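Akgate open day — who else went?

Forum: Robots and Automation > Events and visits

tinplate_moose
Just got back from the Akgate open day and I'm still buzzing! I figured it would be a row of posters and a guy with a laptop, but they let people get right up to the tables. The big arm in the main hall (the Gasser one) had the longest line, and I gave up on it and went to the handheld gripper tables at the back. Best decision of the day.

You hold the gripper like a power drill, more or less, and pick things up with it, and that becomes practice material for the arm. Harder than it looks. I went for the cream stacked-ring piece first and kept coming in at too steep an angle — your wrist wants to do one thing and the fingers want another.
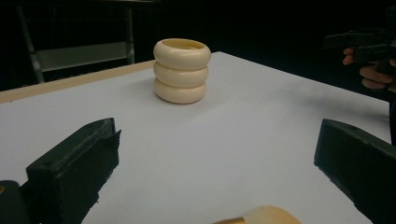 Elsa Rautiainen
Steep is fine for some shapes. The mistake I made was closing too early, every single time. The woman running my table told me to stop watching my hand and look at the object, and I got much better after that.

grommet88
Glad you two had fun, but I left kind of cold. The talk said 563 demonstrations got them a working pick on one object. One! A kid learns that in an afternoon.

tinplate_moose
But that same talk said last year's setup needed 3036 for the same job. That's a huge drop. I don't see how you sit through that and shrug.

grommet88
Different object, different gripper. Not the same job. Check the handout, page 2.

Elsa Rautiainen
He's right about the gripper, it was the Prustavari fingers last year. Same object, though, I have the handout in front of me.

grommet88
OK, I'll give you the object.

wrenchpenny
Did anybody catch the Wuvum demo after lunch? I had to leave at 1:30 and missed it.

tinplate_moose
Yes! Bin sorting, pretty slow, but it recovered from a dropped part all by itself and the whole room clapped. They're doing another open day in September and I'm already planning on it.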